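The Boundary Stones of Sosness Common
Student project report, Local History module
February 2020

Background

Sosness Common is a strip of rough grazing between the village of Sosness and the old farm at Stodalside. Before it was enclosed, the land was shared by the two settlements, and the limits of each share were marked by upright stones. Some of these stones still stand. Others have been moved, broken up for walls, or buried under the road bank. The aim of this project was to find out which stones survive and whether their present positions match the written boundary.

The main written source is the enclosure award, a copy of which is kept in the Sulik local collection. The award describes the boundary as a walk, starting at the ford below Stodalside and ending at the corner of the churchyard wall. It gives distances in yards between the stones and names several of them. The total length given is 3129 yards. We also used two estate maps, one drawn before enclosure and one after, and the first large-scale printed map of the district.
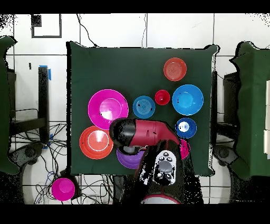 Photo: Chuang

Method

We walked the boundary twice in October, once in each direction. The second walk was useful because several stones lean away from the path and are easier to see coming from the church end. At each stone we recorded the height above ground, the width of the widest face, any carved letters, and the type of stone. Positions were taken with a handheld GPS unit and checked by tape where two stones stood close together.

Letters were recorded by holding a flashlight low against the face of the stone. No rubbings were taken. Moss was left in place, as the landowner had asked us not to scrape or wash anything.

Back in the classroom the positions were plotted over the printed map. We then measured along the plotted line and compared our distances with those in the award.

The stones

The first stone named in the award is the Ford Stone. It stands on the north bank of the stream, on a slight rise, and is a rough block of gritstone with no clear carving. The later estate map shows it in the same place, and we have no reason to think it has moved.

From there the boundary climbs along the edge of what is now a plantation. The next stone is known as the Salt Stone. The name appears on both estate maps but is not explained on either. A local guidebook says packhorse drivers carrying salt rested there. We could not find an earlier source for this, and the track past the stone does not appear on the older map, so the story should be treated with care. The stone has a flat top with a shallow hollow in it. It carries the letter S on the side facing the village.

The Long Stone is the tallest on the line. It leans heavily to the east and has been packed at the base with smaller stones. According to the award it should be 757 yards from the Salt Stone. Our measured distance was much shorter, and the difference is too large to be put down to error with the tape or the GPS. On the older estate map the Long Stone is drawn at the top of the slope, but it now stands beside the gate at the bottom. It was probably brought down to serve as a gatepost. An iron pin set in lead near the top of the west face supports this. 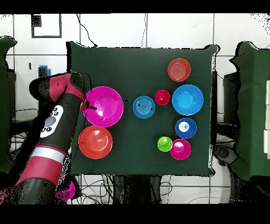 Above the gate the line is harder to follow. The wall built after enclosure does not keep to the old boundary but cuts across a bend in it, leaving a narrow piece of ground on the Stodalside side. Two stones mentioned in the award should be in this section. We found one of them lying flat in the wall footing with the letters ST facing outward. The other was not found. There is a dip in the turf close to the expected position, but this could be an old stone pit.

The last stone is built into the corner of the churchyard wall. Only one face can be seen. It is a finer-grained stone than the rest and may be a replacement.

Problems with the evidence

The award was copied by hand at least once, and the copy we used has corrections in a second ink. One distance has been crossed out and written in again. It is also not clear whether the distances were measured along the ground or on the level. On the steep section this could make a difference of up to 2 percent, but it does not explain the result for the Long Stone.

Further work

The estate accounts for the years after enclosure have not been checked. Payments for moving stone or hanging gates may be listed there, and would help to date the moving of the Long Stone. The missing stone could be looked for again in late winter, when the bracken is down.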